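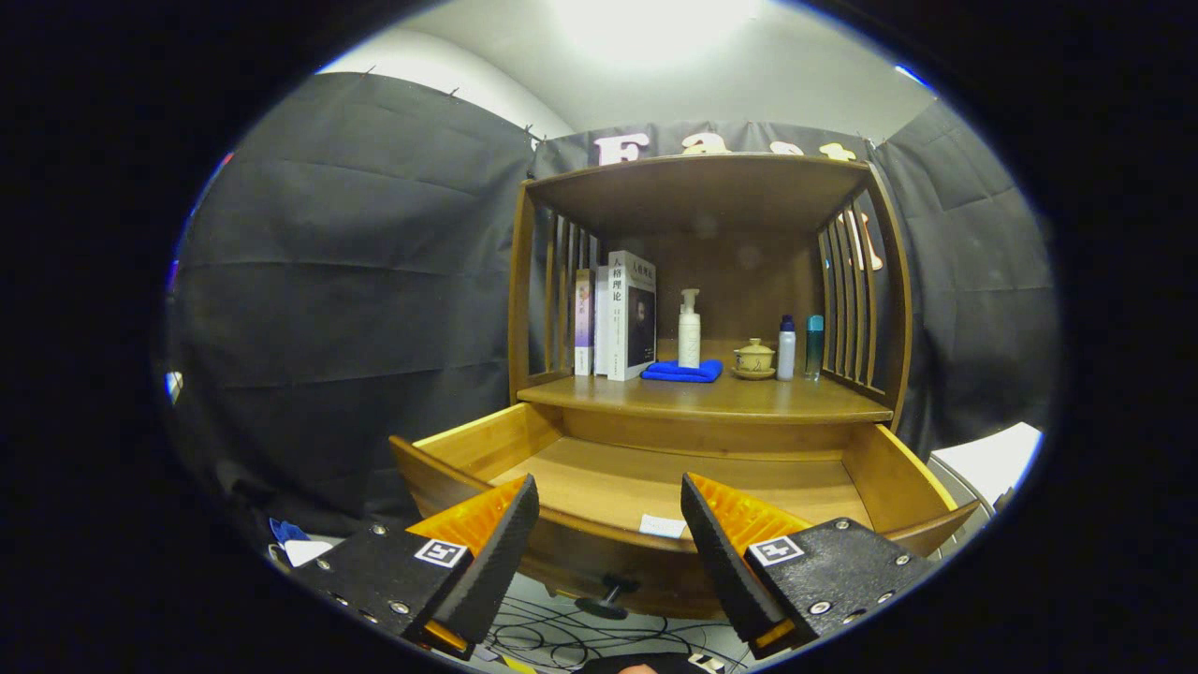
Fiorella Carbone told us in the first week that a recipe isn't finished until a stranger has cooked it from the page, and that ours had only been cooked by people who already knew how it came out. Fair. That remark changed the whole project so it goes first.

# Testing a Community Cookbook: Project Report

Matúš Zeman, Raluca Chiriac
Sep 19, 2021

## What we set out to do

Take the Flendon soup and bread booklet (stapled, no index, out of print) and see how much of it a beginner can cook from today. Then rewrite the worst recipes and test again. Original plan was the entire booklet. Way too much. Cut down to the bean soups, the flatbreads and one cake we both wanted to eat.

## How we tested

Each recipe cooked twice by us, then handed to a tester with no help allowed. Testers could write in the margins but not call us. Concetta Galli called anyway, about the yeast. We left her result in and marked it.

Scoring was simple. Did it work, did they have to guess, would they make it again. Raluca wanted a ten point scale, Matúš didn't, we dropped it.

## Results

### White bean and fennel soup

Worst on paper, best in the bowl. Booklet says "beans, enough" and "cook until ready." We settled on 432 grams of soaked, drained beans, which is just what our bag gave us after the overnight soak, and never changed it. Both testers said too thick the first time. More water fixed it. Fennel goes in late or it disappears completly.

### Skillet flatbread

Flour 298 grams, and the booklet has no water amount at all. Testers went by feel and got two different breads, one like a cracker, one puffy and a bit raw in the middle. Rewrite gives water by weight and says what the dough should feel like (tacky, comes off the bowl clean). Second round much better. Still tears if you roll it cold.

### Lemon and semolina cake

Booklet oven temp is "hot." We tried 3 settings. Lowest one won, took forever. Fulvio Morelli swapped half the lemon for orange without telling us, so his score doesn't really count, but his notes on the pan size were the most usefull thing we got. Pan size is now in the first line of the recipe.

## What went wrong

- Lost one margin sheet, flatbread round one. Rewrote it from memory, so treat those comments with care.
- Salt. We used fine, a tester used coarse, same spoon. Everything by weight now.
- Started the rewrites before all the round one sheets were back. Had to redo the soup page.
- Not enough testers. Two per recipe tells you something broke, doesn't tell you how often.

## Rewriting

Main changes: ingredients in the order you use them, weights first, one action per step. Kept the little stories above the recipes. Raluca thought they wasted space, but testers read them and Concetta said the one about the bread oven was why she picked that page.

Final draft is 527 words for the soup, story included. Long for soup. Couldn't get it shorter without losing the soaking notes.

## Still to do

Index. Second cake test with the right pan and actual lemons. Ask Fiorella whether the flatbread page needs a drawing of the fold, Matúš says yes.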